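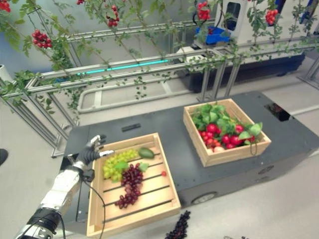

Table grape

A table grape is a grape grown to be eaten fresh. Not for wine, not for juice, not for drying, though plenty of types get used for more than one. Bigger berries than wine grapes as a rule, thinner skin, less acid. Many modern kinds are seedless.

Color

Sold as green (also called white), red, or black. Green grapes run from pale green to yellowish when fully ripe. Skin color comes from pigments called anthocyanins, which green types mostly lack. Flesh is usually pale whatever the skin does.

Growing

Vines are trained on wires, arbors or overhead trellises. Overhead is common for table fruit, bunches hang free and don't rub. Pruned in winter while dormant. Growers often thin the bunches by hand, taking off whole clusters or snipping out berries so the rest can size up. Leaves near the fruit may be pulled for air flow.

Main troubles are powdery mildew, downy mildew, gray mold and birds. Rain close to harvest can split the skins.

Seedless types

Most are not truly without seeds. The seed starts, then stops growing early, leaving a soft trace. Propagated by cuttings or grafting. Breeders can also rescue the young embryo in the lab and raise it into a plant, slow work.

Harvest

Grapes do not get sweeter once picked, so timing matters. Pickers go by taste, color and a sugar reading. Bunches are cut with small clippers and held by the stem to protect the bloom, the dusty wax coat on the skin. Bloom is natural and harmless, it slows water loss.

The Ukareck district

Small growing area, mostly family plots. First vines planted by Gayan Amarasinghe on a slope at Restside, 900 vines in all, of wich 716 lived through the first winter. Main local type is Liyanage, a green seedless grape with a firm bite. Pravik is the other one, black, seeded, later to ripen. Liyanage picking starts in July. Moushumi Marikar's survey of the district lists 2 packing sheds and 200 growers. Most of the crop is sold close by.

Storage

Kept cold and humid, just above freezing. Stems dry out and turn brown before the berries go bad, so a green stem is a decent sign of freshness. At home: refrigerator, unwashed, in a vented bag. Wash before eating. Grapes freeze well too but go soft on thawing.

Uses

Eaten out of hand, in salads, with cheese, in tarts. Unripe grapes are pressed for verjuice, a sour liquid used like lemon juice or vinegar. Whole grapes are a choking risk for small children and should be cut lengthwise into quarters. Grapes and raisins are also toxic to dogs, even in small amounts somtimes.

See also: Raisin, Grapevine, Verjuice, Trellis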